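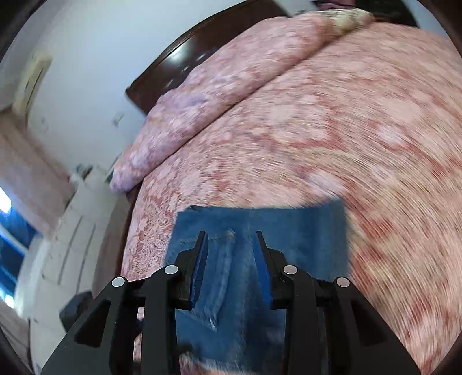 A garra aberta por cima da ganga, com as pastilhas azuis de cada lado da dobra.

Ando há meses a montar esta garra de mão e, de tudo o que já lhe pus à frente, o tecido é o que dá mais luta! Ficam aqui uns truques para quem também estiver a construir uma em casa ou na oficina do bairro.

Comecem pela ganga. É grossa, aguenta a forma e, se tiver uma costura ou uma dobra levantada, as pontas têm onde pegar. Eu passo logo para a cama (a colcha cede um bocadinho quando se carrega, e numa mesa dura eu batia sempre com as pontas no tampo). Estiquem o pano com a mão antes de cada tentativa, abram bem os dedos, desçam com um de cada lado da dobra e só depois fechem, devagar.

Os parafusos das articulações: apertem até prender e depois desapertem um tudo-nada. A minha primeira versão, a que chamei Skoker, tinha tudo tão apertado que os braços rangiam e um dos dedos chegava sempre atrasado. A segunda chama-se Grarno e já fecha direitinha. De vez em quando volto a ver as folgas, sobretudo depois de uma tarde inteira a treinar.

As pastilhas apanham imenso cotão. Uma escova de dentes velha e água com duas gotas de detergente resolvem, mas deixem secar bem antes de voltar a usar. Se continuarem a escorregar, uma lixa de grão 100, passada ao de leve, ajuda.

Quem me ensinou a treinar em séries foi a Pendo Simiyu, lá da oficina: cerca de 38 tentativas seguidas, sempre na mesma dobra, e só depois mudar de pano. Parece uma seca, eu sei, mas em maio eu trocava de tecido a toda a hora e nunca percebia se o problema era da garra ou da minha mão.

Para a próxima quero experimentar toalhas e, se tiver coragem, meias.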